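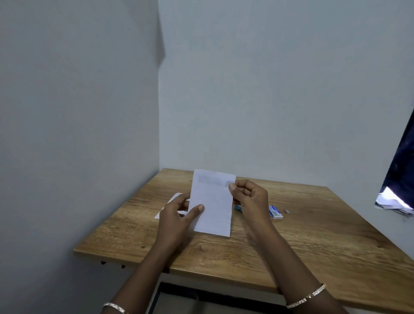
Office Skills, Unit 2: Preparing paper sets by hand

In this unit we practise small desk work: cutting sheets, checking them, and stapling them into sets. Please read these notes before the lesson at Lollance.

Checking the sheet. Hold it upright and look along the edges. An uneven edge is acceptable for notes, but for a handout it must be cut again. Keep the offcuts – they are good for labels.

Making the pile. Tap the long side on the table first, then the short side. Do not make sets of more than 20 sheets with a small stapler.

Filling the stapler. Open it fully and lay the staples with the points down. Close it and try it on one offcut.
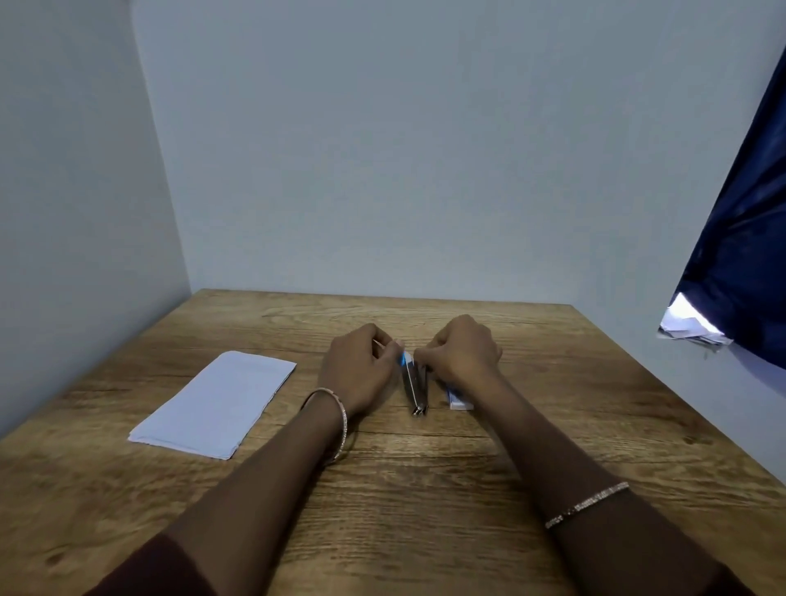
Bakari Mrema asked whether the set must be stapled on the left corner also when the reader is left-handed. Yes, it stays on the left, because the pages still turn in the same direction.

For the next lesson: prepare 2 sets and bring them unfolded.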